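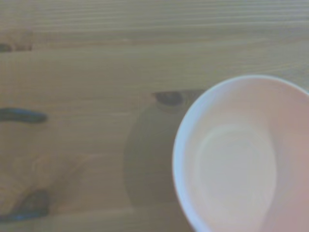

Call for Participants: Tabletop Comfort and Handling Study
Kustis Center for Household Objects, Petridis Building, Room 304

The Kustis Center invites adults to take part in a study of how people pick up, hold and set down disposable cups at an ordinary table. The results will be used in preparing guidance for cafeterias, waiting rooms and public offices, where cups of this kind are in daily use and spills are a regular expense.

What participation involves

Each participant attends one session lasting about 100 minutes, including a break. You will be seated at a wooden table and asked to move cups from one place to another, to stack and separate them, and to carry them a short distance across the room. Some cups will be empty and others will contain cool water. No hot drinks are used. Between tasks you will complete a short written questionnaire on grip, stability and general comfort.

Sessions are held in the morning and in the early afternoon throughout October. The last session of the day begins at 3:30 p.m.

Who may apply

Applicants must be at least 18 years of age and able to read and write in English. Both left-handed and right-handed persons are encouraged to apply, as are persons with reduced grip strength or mild arthritis. Previous experience in food service is welcome but is not required. Current employees of Kustis and of its partner, the Dustach Foundation, are not eligible.

The study has 300 places. Applications will be considered in the order in which they are received, subject to a reasonable balance of age groups.

Compensation

Participants receive a single payment at the end of the session. Public transit fares are reimbursed on presentation of a ticket or receipt. A participant may withdraw at any time without stating a reason and will still be paid for the time attended.

Personal information

Questionnaires are stored under a participant number and kept apart from names and contact details. Contact details are deleted when the study closes.

How to apply

Application forms are available at the front desk of the Petridis Building or by telephone at extension 385. Please state your age, your preferred hand and whether you are available in the morning or afternoon. Questions concerning eligibility should be directed to Despina Andreadis, Study Coordinator. Requests for step-free access or other arrangements should be addressed to Eftychia Tzavaras, Participant Services, before a session is booked.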